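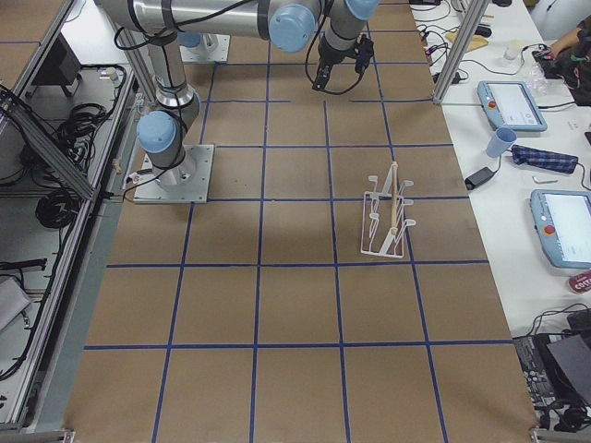 Niall Lamont

3.2 What the money went on

Figure 1. The two-arm worktable, with the peg rack and side table.

Quotations for laboratory robots tend to stop at the arm. The one we received from Umus ran to a single page and left us with the impression that a pair of arms could be bought, unpacked and put to work on a Thursday. Most of this section concerns the remaining lines of the budget, which we had to write ourselves.

The arms took the largest share and need little comment, except that each wanted its own mounting plate and its own teach pendant (both pendants are on the side table in Figure 1). We had planned for one pendant. The side table was not in the plan at all. It entered the accounts in March under "furniture, temporary" and has since become the most heavily used surface in the laboratory.

Cable was the worst estimate. We allowed for 36 metres across the whole installation and spent that before the second arm had power. Oğuzhan Polat, who kept the purchase log, eventually stopped itemising cable and entered it monthly, like rent. Anyone costing a similar cell should take their first figure for cable and double it, then find somewhere to put the coils.

At the other end of the scale, the work surface was very cheap. Hashmi offered us a printed calibration mat for 2000 pounds. We bought brown paper and blue tape for about 50, and laid out the grid by hand. The lines are not perfectly even and a few do not quite meet, which matters less than it might: the squares are used for placing objects to the nearest cell, and finer positions are taken from the arm. Paper wrinkles and scuffs, so we budget for replacing it.

Task objects were similarly modest. The trials reported in Section 4 use a white plastic rack with upright pegs and a thin wooden dowel, and together they cost less than delivery of the gripper. The Stolldale group was quoted 3000 pounds for a purpose-made peg fixture. We have not compared the two and would be nervous of the result.

Spare grippers were deferred to the second year, as was shelving at the Lunton site.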